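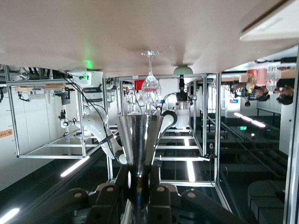
Silver pitcher with the black handle, stemmed glass behind it. Both are in the "pour" group.

Kornedero Tableware Notes

README, last touched in July

Hi, and thanks for opening the readme first. Kornedero is my collection of pictures and notes on ordinary things that end up on a table: glasses, pitchers, cups, bowls, lids, the odd spoon. I started it because I wanted a set where the shiny and see-through stuff got as much room as the plain white mugs. Shiny and see-through things are a pain to label, and I have strong feelings about that (see the part on glass).

The set has 354 pictures in 19 groups. Most of them were taken at the Metville room, and a smaller pile comes from my own kitchen, where the light is worse and the mugs are better.

What you get

There are three things in the folder. "pictures" holds the pictures. "notes" holds one plain text note per picture, same number as the picture it goes with. "groups" is a single table that says which picture is in which group, and that's the one you'll want open while you browse.

The notes are short. I write what the thing is, what it seems to be made of if I can tell, whether it has a handle, and what it's standing near. If I can't tell, I write "not sure" and move on. Please don't go through and swap those for your best guess! I use "not sure" a lot when I check my own work, and a blank means something else (a blank means I haven't gotten to it yet).

The groups

I sorted by what you do with a thing, so the names are all little verbs. "Pour" has pitchers, jugs and carafes, plus the glasses that go with them. "Sip" is cups and mugs. "Scoop" is spoons and ladles, and a measuring cup that I moved back and forth four times before giving up and leaving it there. "Cover" is lids, domes and upside-down bowls. "Hold" is my junk drawer of a group, and I know it, and I'm working on it.

A thing can be in two groups. A picture with a pitcher and a glass counts once in the total even if both things get their own line in the table. So if you add up the lines you'll come out higher than 354, and that's fine, don't write to me about it (two people have).

Pitchers

Pitchers are my favorite part, so they got the longest notes. I wanted the ones with a real slope to the sides, wide at one end and narrow at the other, since those look so different depending on where you see them from. From straight overhead a cone is just a circle with a handle stuck on. From the side it's a whole different animal. I label the handle separately from the body, with its color if I can see it, and I put "curved" or "straight" next to it. Polished metal gets the word "polished" and brushed metal gets "brushed," and if it's covered in fingerprints I still call it polished. It was polished once.

I don't write down how much a pitcher holds. I did for a while, with a measuring jug and a lot of water on the floor, and then I realized that you can't get it from the picture anyway, so out it went.

Glasses

Okay, glass. A clear glass is mostly a picture of whatever is behind it. You get reds and whites and little streaks of light that belong to the room, and it's very tempting to write "red glass" when all you have is a clear one with something red bouncing off it. My rule is that the color line is for the glass itself. Reflections go on the "also" line if they're strong enough to notice. I went back over every stemmed glass in the set with this rule, and I fixed 42 notes that way, which tells you how good I was at it the first time.

Stemmed glasses are labeled in three bits: base, stem, bowl. Tumblers only get one label. I know some folks would like a rim label too. I tried it on a handful and couldn't draw the same rim twice in the same place, so no rims for now.

Which way is up

Heads up (sorry) that the pictures are kept exactly the way they came, and some of them are upside down. I didn't turn anything. If a note says "above" or "left," it means above or left as the picture sits on your screen. If it says "standing," it means the thing is on its base on a table, whichever way the picture shows it. I'd suggest reading a few notes next to their pictures before you flip anything in bulk, or your lefts and rights will stop matching.

Stuff in the background

I label what's on the table and close by. Shelves, signs, lights and people further back don't get labels, though I'll mention them on the "also" line when I remember. I'm not very consistent here. The Doherty batch has nice full background notes because I did it over a long rainy stretch with nothing else going on, and the Ireo batch has almost none.

Things I know are off

The "hold" group, as I said. A few white mugs are probably the same mug under two numbers. Some bowls are called dishes, and at least one dish is called a bowl. My spelling of "carafe" wanders. Pale greens are a mess too: I've used mint, light green and pale green for what may well be one color, and I'm slowly pulling them all over to mint.

If you want to add to it

Please do! Keep your pictures under 300 in one go so that I can get through them in a sitting or two. Number them after my last one, write a note for each, and use the group names as they are. If you've got a gravy boat, I'd love a gravy boat. I have no gravy boats at all and "pour" feels a little thin without one.

Next on my list is the lids, and after that a second pass over the spoons.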